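Notes for the Nindville Film Society talk
July 16, 2020
Title on the poster: "Based on a True Story, Mostly"

Start without the microphone if the room lets me. Say hello. Thank Elaheh for the booking and for the lamp.

Opening. When a film tells you it is based on a true story, it is asking you for a favour. It wants you to be a bit kinder to it than you would be to a film about a talking horse. I am usually happy to oblige. I cried at a film about a man who redesigned a bus timetable. I would not have cried if they'd made him up.

So the talk is about what we let these films get away with, and I'll mostly stick to one of them, Flarkum, as most of you saw it here in the spring season. If you didn't, I'm going to spoil it. The dam holds.

(Pause. Somebody will groan. Carry on.)

Quick reminder of the plot. Farahani is an engineer in a small valley town. She notices that the dam is leaking in a way it shouldn't. The company that built it, Vulex, would like her to stop noticing. Two hours of letters, doors closing, rain. At the end there is a hearing and she is proved right, and the man from Vulex looks at his shoes.

First point, the villain. In the book, Vulex isn't a man at all. It is a great many people in different offices, each of whom passes the letter on. You can't film that, or you can, but you'd have to give away the popcorn. So the script rolls them all into one chap with a good coat. I don't mind the chap. I mind the coat. The second he walks in wearing it we know everything, and the film spends another 15 minutes pretending that we don't.

Ask the room: who trusted him? There's always one. Be nice.

Second point, the wife or husband on the telephone. Every true story has one. They stand in a kitchen and say "You're never home" or "The children are asking." In Flarkum it is the husband, played by Kiros Tufa, and he is so much better than the part that it becomes a bit awkward. Watch what he does with the line about the car. It's a nothing line. He says it to the kettle. 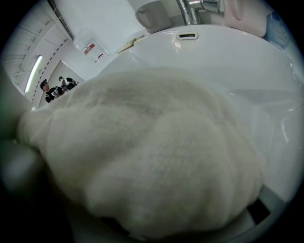

He has two proper scenes and I'd swap the whole hearing for either of them. The book gives him a full chapter, by the way, and he's funny in it. He keeps bees, badly. The film has no bees. I asked at a festival question session why there were no bees and was told they had "tested poorly", which I've thought about a good deal more than I've thought about the dam.

Third point, time. The real business in the book takes eleven years. The film makes it feel like a wet fortnight. Farahani has the same haircut all through. When she finally says "I have given my life to this," you want to say, well, you've given it most of August.

I do see the problem. Waiting is the hardest thing to put on a screen, and old-age make-up is worse. But there are ways. Let a season change outside the window. Let someone's desk get messier. Let the neighbour's child turn up taller. It costs very little, and the letters would have weighed more.

(If running late, skip to the captions.)

Side note on the crowd at the hearing. The publicity said 1,000 extras. I've watched it four times and I believe they hired them, and then put them all behind a pillar.

Fourth point, captions at the end. White words on black, a piano, then the photograph of the real person next to the actor. I have a weakness for this and I'm not proud. But listen to what the captions do in Flarkum. They say the dam was repaired. They don't say who paid. In the book it's the town, and it goes on for pages, and it is by far the angriest part. The film had the anger all ready and played the piano over it.

Read out the paragraph from the book, the one with the yellow sticker. Slowly this time. Last time I galloped.

So do I recommend it? Yes. See it again, even. The lead is very good, the rain is excellent, and Tufa gets more out of a kitchen than most people get out of a war. I'd only ask that you read the book afterwards, and picture the bees.

Questions. Around twenty minutes, then Elaheh Ebrahimi needs the room for chairs. If the man in the third row asks whether the book is always better, say no, and give him the talking horse.

Remember to take my own lamp lead home. And the pen.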